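Subject: Re: [giftswap] streaming stick or sound bar for the in-laws?
From: Tomoyo Kawaguchi
Date: June 1, 2020

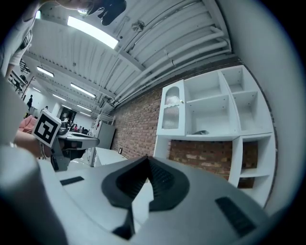
Does a sound bar need its own remote?
Most of them come with one, but once it's hooked up over HDMI the TV remote will usually handle the volume.

That was the bit I got asked three times off-list, so I put it up top. Now to Warrick's message!

Warrick Quinlan wrote:
> Hi all, my in-laws have their 40th coming up and my wife and I
> want to get them something for the living room. They have a
> perfectly good TV (the Kobori, the one with the wide feet) and
> they watch old movies on it nearly every night. I'm stuck between
> the Fillov stick and the small Nisel sound bar. The stick is on
> sale and the bar is $139. My father-in-law is a little hard of
> hearing and won't admit it. Also, they're not big on passwords.
> What would you do?

I'd get the sound bar, and I wouldn't think about it very long. We bought the same Nisel for my mom last November and she went from having the captions on all the time to turning them off for everything except the British mysteries (fair enough, I need them for those too). There's a button on the remote that brings the voices up and everything else down. She found it by herself the first night, and this is a woman who still calls me to change the input.

The stick is a nice gadget, don't get me wrong. We have one in the den and my kids practically live on it. But you have to make an account, and then there's the code you type in on your phone, and then every single app wants its own sign-in, and if they're not password people you are going to be the help desk. Ask me how I know! Also, doesn't the Kobori already have most of the apps built in? Press the home button and look before you buy anything.

Couple of things on the bar. Measure between the TV's feet first. Ours sits in front of the feet and it blocked the spot where the remote signal goes in, so I ended up moving it to the shelf underneath. The cable in the box is short, so if their TV is on the wall, pick up a longer one. And check which HDMI port says ARC next to it, that's the one you want.

If you feel like spending more, the Plater one comes with a separate bass box and was $273 when I looked last night. My brother has it and loves it, but his downstairs neighbor is less of a fan. For old movies I really don't think they'd use it.

Oh, and keep the receipt out of the gift bag but don't toss it. The Nisel people wanted a picture of ours when I registered it for the warranty.

Does anybody know if the bar comes in white? Mom's sister wants one now.

Tomoyo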